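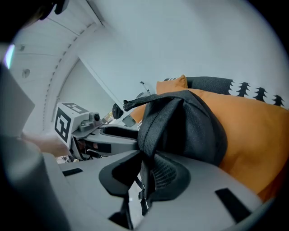
Finger pad against the black nylon bag, orange cushions behind.

Budgeting for a second pair of hand-held grippers

Posted by Sinéad Costello

We do household collection work with hand-held grippers (soft goods on a sofa, mostly bags and cushions) and I have to put in an equipment request before the end of May. Current kit is one pair with a marker cube and a camera on each gripper, cabled back to the operator, who wears shoulder straps. I have a quote from Venard for a second pair at $3614, with pads and cables but no spare camera modules. The ceiling on the request is $3000. Do I cut the order down, or ask for more money? Also, what do people allow for finger pads? Black nylon is the worst item we handle and I would like a figure I can defend.

Plirkidora
Ask for an itemized quote first. A bundle price hides the parts you may not need. On ours, the calibration service was a separate line once we asked, and we already had the target and the software to do it in house.

For pads, budget by number of grasps and ignore calendar time. Log grasps per session for two weeks and note when the mesh face starts to slip on your worst fabric. Our pad sets are $134 each and I carry four per pair per year. Your rate will differ if you work mainly with woven nylon.

Cables are the other consumable. With an operator standing over a tile floor and reaching toward a sofa, the runs go from the gripper down past the torso and along the ground, and they get stepped on.

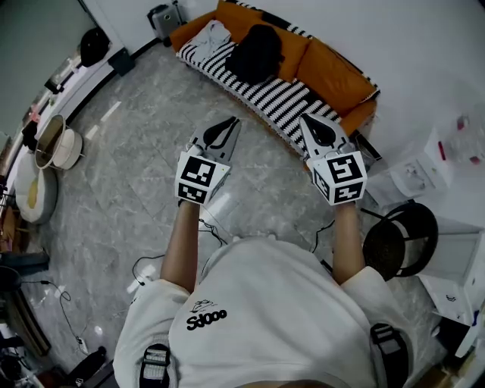 We set aside $200 a year for replacements and strain relief. Buy the longer length and clip the slack to the shoulder strap. Put connectors on the list too, as they fail before the cable does.

If the total is still over the ceiling, drop the second unit and buy one gripper plus a complete spare camera module. A dead camera stops a session just as surely as a dead gripper. You lose the ability to run two operators, so check whether you have the staff for that anyway.

Hostalwood
just ask for the 3614. they always trim it whatever you send in

Aisling Ó Riain
Agree with Plirkidora on itemizing. Two additions. Confirm that the new marker cubes use IDs that don't duplicate your existing ones if both pairs will be in the same room. Then check that the new pads fit your old fingers, so that you stock one part number. Stanciu changed the mounting holes between versions and we ended up with a drawer of pads for a gripper we had retired.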